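Komparsenprofil ohne Schauspielausbildung, was gehört in den Text?

Frage von Chantal Chan, Sep 9, 2020

Ich will mich bei der Agentur Gralero als Komparsin anmelden. Bisher hatte ich 4 Drehtage, einer davon war ein Werbespot. Im Formular ist ein Feld "Über mich" mit höchstens 3.000 Zeichen. Muss ich das voll machen? Und schreibe ich Hobbys rein oder nur die Dreherfahrung? 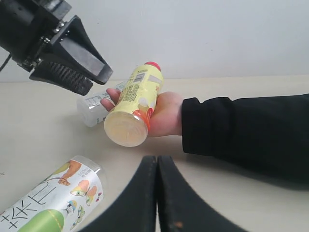 Hand mit gelber Trinkflasche

Antwort von Arne Diekmann

Nein, musst du nicht. Bei mir stehen vielleicht zehn Zeilen drin. Zuerst die Drehtage mit Jahr und Art der Produktion, danach Größe, Konfektion, Schuhgröße, Haarfarbe, Führerschein. Hobbys nur, wenn man sie am Set brauchen kann, also Reiten, Fechten, Tanzen, Instrumente. "Ich gehe gern spazieren" liest keiner.

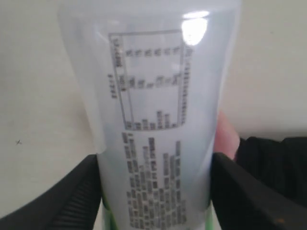
Beim Werbespot solltest du dazuschreiben, ob man dein Gesicht erkennt. Manche Kunden buchen niemanden, der vor kurzem für die Konkurrenz zu sehen war.

Antwort von Noémi Hegyi

einfach ehrlich sein, ich hab seit Februar ein Profil und noch nie was gehört. Gage war bei mir früher 100 Euro am Tag bei einer anderen Agentur

Antwort von Beatriz Mota

Ergänzend zu Arne: Sprachen und Dialekte nicht vergessen.

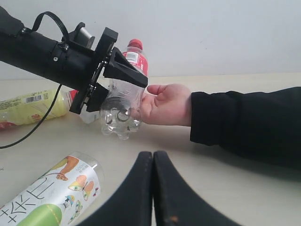
In der Werbung wird oft nach Handmodels gesucht, das kannst du im Profil extra ankreuzen. Dafür brauchst du eigene Fotos der Hände, am besten auch mit einem Gegenstand. Eine durchsichtige Plastikflasche wie die auf dem Bild reicht völlig. Nägel kurz, kein Lack, kein Schmuck.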